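关于我们 – Pilta

首页 服务 茶水角 木器保养 关于我们 联系

您好,欢迎来到 Pilta 的中文页面。

Pilta 是一家小公司,在 Mokivstead。我们为办公室、小旅馆和学校布置厨房里的台面,尤其是泡茶的那一角,布置以后也继续照料它:补茶包,擦罐子,给木板上油,把走错地方的东西放回去。我们的工作听起来很小,可是每天有很多人在台面旁边站几分钟,我们希望这几分钟他们过得舒服。 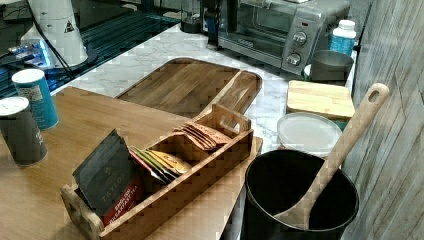
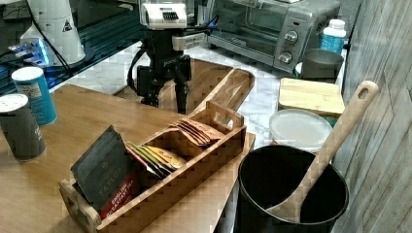
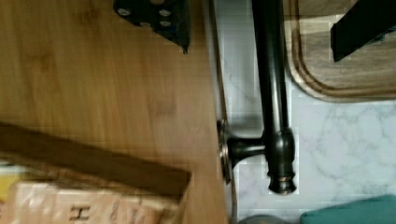 我们怎么开始

公司的名字 Pilta 没有特别的意思。我们当时需要一个短的名字,在电话里容易说清楚,在任何语言里都不难听。后来有客人问我们是不是一种面包的名字,我们去查了,没有查到。

最早我们只做一件事情,就是清理办公室的厨房柜子。有一家公司要搬家,请我们把厨房里的东西装箱。我们打开柜子,看见同一种茶买了很多盒,每一盒都开了,每一盒都没有喝完。杯子在一个柜子里,勺子在离杯子最远的抽屉里。搬完以后,那家公司问我们能不能在新的地方帮他们把厨房重新摆一次,摆得让人容易找到东西。我们答应了。那是一个一月,新办公室的暖气还没有修好,我们穿着大衣摆完了整个厨房。

做完这一次,我们明白了自己喜欢做什么。装箱的工作我们还接了一段时间,后来慢慢停止了。

现在公司有 6 个人,照料 48 个厨房。大部分在 Mokivstead 城里,小部分在 Dorner 那边,开车要过一座桥。桥在冬天有时候关闭,所以去 Dorner 的日子我们总是把东西多带一份。

我们做什么

第一次见面的时候,我们会先在您的厨房里待一个上午。我们不动东西,只是看:人们从哪个门进来,先拿杯子还是先烧水,茶包的包装纸撕下来以后扔到哪里,谁把湿的勺子放在哪里。有的客人觉得一个上午太长。我们请他们理解,因为早上八点的厨房和十一点的厨房很不一样。

看过以后,我们写一份清单。清单有两个部分,一部分是留下的东西,一部分是可以离开台面的东西。我们没有权利替您扔掉什么,所以第二部分的东西都先放进箱子里,箱子上写好内容和位置,在您那里保存一个季节。如果一个季节里有人找过它,它就回到柜子里。如果没有人找,您再决定。

然后我们重新摆放。一般的厨房一天可以做完。大的厨房,或者有两面台面的厨房,我们会分开做,这样您的同事每天还是有地方泡茶。

最后是照料。我们的人按照约定的时间来,多数是每两个星期一次,学校是每星期一次。来的人会带补充的茶包、布、木器油、标签纸和一把小刷子。刷子是用来刷烤箱门缝里的面包屑的。

茶水角

很多客人找到我们是为了茶水角,所以我们想在这一段多写一点。

我们喜欢用敞开的木头茶盒,里面有分格,两头有可以伸手的孔。敞开的盒子有一个缺点,就是会落灰;可是它有一个很大的优点,人们站在旁边就能看到还有什么茶。有盖的盒子很漂亮,但是我们发现,放在有盖盒子里的茶常常被忘记。如果您的厨房人不多,灰尘多,我们也会建议有盖的盒子。

分格里怎么放,我们有自己的习惯。喝的人最多的茶放在最靠近外面的一格,通常是早餐红茶。彩色包装的果茶和草本茶放在一起,站着放,不要躺着放,让每一种颜色都露出一点边。不含咖啡因的茶一定要让字朝外。这一点我们非常认真,因为下午喝错了茶的人晚上会睡不好,而且他不会知道原因。

一格里的茶包不要装得太紧。客人用两个手指应该可以抽出来一包,旁边的不跟着出来。我们的新同事在第一个星期都要练习这件事,他们开始的时候总是装得太满,觉得满才好看。

罐子我们放在茶盒的一边,最好是圆的,盖子颜色一样。罐身的颜色可以不同,这样喝咖啡的人早上还没有完全醒的时候也能靠颜色拿对。标签贴在罐子上,不贴在盖子上,因为盖子会互相换。我们用过一种很美的手写标签,擦了几次以后就看不清楚了,现在我们用打印的。

勺子和木铲要站在一个筒里,筒要重一点,要不然长柄的木铲会把它带倒。糖单独放。蜂蜜我们不太推荐放在台面上,如果您很喜欢蜂蜜,请在它下面放一个小碟。

从前年开始,我们把茶水角做成一个单独的服务,名字叫 Tang。有中国客人笑着问我们是汤还是糖,我们两个都接受。Tang 服务包括茶盒、罐子、标签和补茶,不包括整个厨房的整理。小的办公室选择 Tang 就足够了。

木头的东西

我们的客人里,有不少人的台面上有木头:切菜板、托盘、有长柄的板子,有时候台面本身也是木头的。木头用久了会有印子,有的人觉得这是坏了,想换新的。我们多半劝他们不要换。

一块木板需要的照顾不多。用完擦干净,竖起来或者放在通风的地方。不要泡在水池里。不要放进洗碗机,这句话我们写在每一份说明的最上面,用大一点的字,可是每年还是有几块板子进了洗碗机。板子表面发白、摸起来粗的时候,就应该上油了。上油的那一天它不能用,所以我们的人来上油的时候会带一块替换的板子,下一次来的时候再取回去。

有的板子已经弯了。轻的弯可以救,我们把它带回工作间,用湿布和重的东西压几天。压得好不好要看木头,我们不能保证,所以救板子不收钱。裂开的板子我们不建议再切食物,可以用来垫热的锅,或者垫在花盆下面。

水龙头旁边的木头最容易受伤。水滴下来,人看不见,时间长了颜色就变深。如果您的木台面有一条边靠近水龙头,请在那里放一块布,每天换。深色的铜色水龙头也请用软布擦,不要用有颗粒的清洁粉,颗粒会把那层深颜色擦掉,擦掉以后我们没有办法补。

大理石花纹的台面比木头容易照顾,但是茶的颜色会留在上面。刚洒的时候用清水擦就可以。我们见过有人用柠檬去擦真的大理石,请不要这样做。

我们的工作间

工作间在 Mokivstead 的老邮局后面,从院子里进去,门是绿的。里面有 2 个房间。前面的房间放货架和一张长桌,我们在长桌上分茶包、贴标签、检查茶盒的接缝。后面的房间小一些,用来给木器上油和晾干,窗户总是开着一条缝,所以冬天在后面工作的人要多穿一件毛衣。

货架上现在有 246 种东西,从纸滤袋到抽屉里用的分隔条。我们在每一层贴了自己的标签,用的方法和给客人用的一样。有时候客人来取东西,会问能不能把整个货架买走。货架是我们从关门的面包店买来的,不卖。

如果您想来看,请先写信。我们上午常常在外面,下午三点以后比较可能有人。院子里可以停自行车,不能停汽车。

纸箱请还给我们。我们送货用的纸箱一般可以用好几次,您把它压平,放在厨房的门后面,下次来的人会带走。箱子上如果写了字也没有关系。

我们相信的几件事

我们不想用很大的词。下面是我们在工作里慢慢同意的一些看法,同事之间也不是每一条都完全一致。

台面上要留一块空的地方,至少可以放下两个杯子和一个盘子。没有这块地方,人们就会把杯子放在别的东西上面,然后别的东西就脏了。

每天用的东西可以放在外面。我们不追求什么都看不见的厨房。有一位同事以前喜欢把所有东西都收进柜子,后来她照料了一所学校的教师厨房,看到老师们十分钟的休息里有四分钟在开柜门,她就改变了想法。

旧的东西可以和新的东西一起用。茶盒和罐子不需要是一套。我们只会注意高矮,高的放后面或者放旁边,不要挡住矮的。

标签上的字要短。“茶”比“请在此处放置茶叶”好。我们的第一批中文标签写得太长,一位客人很有礼貌地帮我们改了,我们到现在还感谢他。

不写“请保持清洁”的纸条。这样的纸条贴上去,厨房不会更干净,看的人心里倒有一点不舒服。我们宁愿把抹布挂在看得见、手拿得到的地方。

小电器要离水远一点,电线不要从台面的前边垂下来。烤箱上面不要放东西,尤其不要放塑料盖子和纸盒。上面那块地方是平的,又是温的,人很喜欢往那里放东西,所以我们每次来都先看一眼烤箱上面。

电水壶旁边不放茶盒。水汽会让纸包的茶变软,铝箔包的好一些,但是盒子的木头也不喜欢水汽。一个手臂的距离就够了。

我们不做的事情

我们不装修,不换台面,不修水管。需要的时候我们可以介绍 Mokivstead 本地的师傅,他们的价格由他们自己决定,我们不收介绍费。

我们不做饭,也不洗您的杯子。有的客人在签约的时候以为包括洗杯子,为了避免误会,我们现在把这一条写得很清楚。

我们不规定您喝什么牌子的茶。您可以继续买您习惯的茶,我们只负责把它放好、补好,并且在快要过期的时候告诉您。如果您没有想法,我们会带一些不同的茶来,在您的厨房放一个月,看哪一格先空,然后按照这个来买。这个方法比问卷好,因为人们在问卷里写绿茶,在厨房里喝红茶。

私人家庭的厨房我们接得很少,一年几个。家里的厨房有家里的道理,外面的人看一个上午是看不懂的。如果您还是希望我们来,请在信里写一下家里有几个人、谁做饭,我们会认真回答。

常常有人问

问我们茶盒是什么木头的人很多。我们的茶盒来自不同的木工,木头不完全一样,有浅色的也有深色的。您可以在工作间选,也可以告诉我们台面的颜色,由我们来配。

也有人问,茶盒分格能不能改。可以。隔板是插进去的,没有用胶。如果您的办公室里有一种茶特别受欢迎,我们就拿掉一块隔板,让那一格变大。请不要自己用锯子,以前有一位客人这样做,隔板短了一点,后来每次拿茶都会倒。

学校的客人常问安全的问题。学校的厨房里,我们把刀和重的板子放在孩子够不到的位置,玻璃罐换成轻的罐子。长的柄不朝外放。

还有人问我们要不要签很长的合同。不要。先试三个月,以后每一方提前一个月写信就可以结束。照料时间最长的客人从公司第二年开始就和我们在一起,他们的茶盒已经换过一次底板,把手那里被摸得很光滑。

关于语言

我们的中文页面是同事自己写的,没有请翻译公司。我们在 Mokivstead 有说中文的客人,他们告诉我们,用自己的语言看说明,心里比较放心,所以我们决定学着写。如果您看到不自然的句子,请告诉我们,我们会改。上油说明和 Tang 服务的价格表也有中文,可以写信来要,我们用电子邮件寄给您。

电话里我们现在只能说英语和一点点中文。说慢一点,我们就能听懂大部分。和茶、杯子、抽屉有关的词我们都会。

和我们联系

请用联系页面上的表格给我们写信,写上地址、厨房大概是什么样子、平时有多少人用。有照片最好,不用先收拾,我们想看它平常的样子。我们一般在两个工作日里回信,Dorner 的客人请同时写明可以停车的地方。

Pilta,Mokivstead
本页更新于 2020年11月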